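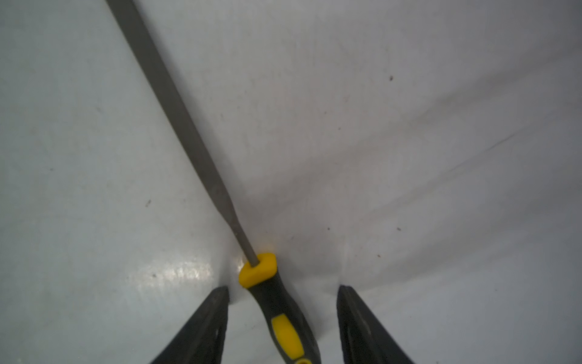 Lima de mano con mango gris oscuro y amarillo, sobre fondo blanco.

Limas: lo que sirve y lo que se repite por repetir

Cada vez que publico algo sobre limas me llegan los mismos trucos. Tiza, limón, vinagre, meterlas en el congelador (sí, el congelador). Los he ido probando en el taller y la mayoría me deja frío.

La tiza. Dicen que evita que la viruta se quede clavada entre los dientes. En aluminio algo ayuda, si se frota una capa fina y se renueva a menudo. En acero no noté diferencia. Cinzia Gatti, lectora de Dendadura, jura que sí y que es cuestión de presión. Puede ser; yo sigo sin verla.

El vinagre. Se promete que una lima gastada «revive» después de una noche en remojo. Quita óxido, de acuerdo, y a una lima oxidada le devuelve algo de mordida. A una que ha perdido el filo por uso no le hace gran cosa. Si aun así quiere intentarlo, saque la hoja a la mañana siguiente, enjuáguela con agua y bicarbonato, séquela enseguida y póngale una gota de aceite. Y no sumerja el mango, sobre todo si es de goma.

El cepillo. Aquí no discuto. Una carda de alambre corto, pasada en el sentido de los dientes, hace más que todos los remedios caseros juntos. Para la viruta que no sale, un trocito de latón aplastado en la punta, empujado por los surcos. Me costó 2 euros en un rastro y ahí sigue.

El mango. Los bicolores con zonas de goma se venden como si limasen solos. Son cómodos, no digo que no, pero compre mirando la hoja. Lo que sí conviene es que haya mango: trabajar agarrando la espiga desnuda es una manera tonta de clavársela en la palma.

La forma de limar. Presione al avanzar y afloje al volver. Arrastrar hacia atrás con fuerza castiga los dientes, y luego se le echa la culpa a la marca.

Guardarlas. Sueltas en un cajón, chocando unas con otras, se estropean antes. Un rollo de tela con bolsillos basta. He visto organizadores de más de 105 euros para esto y todavía espero que alguien me explique qué hacen que no haga la tela.

Del congelador hablaré cuando me conteste el lector que lo propuso. Le pregunté para qué servía en julio.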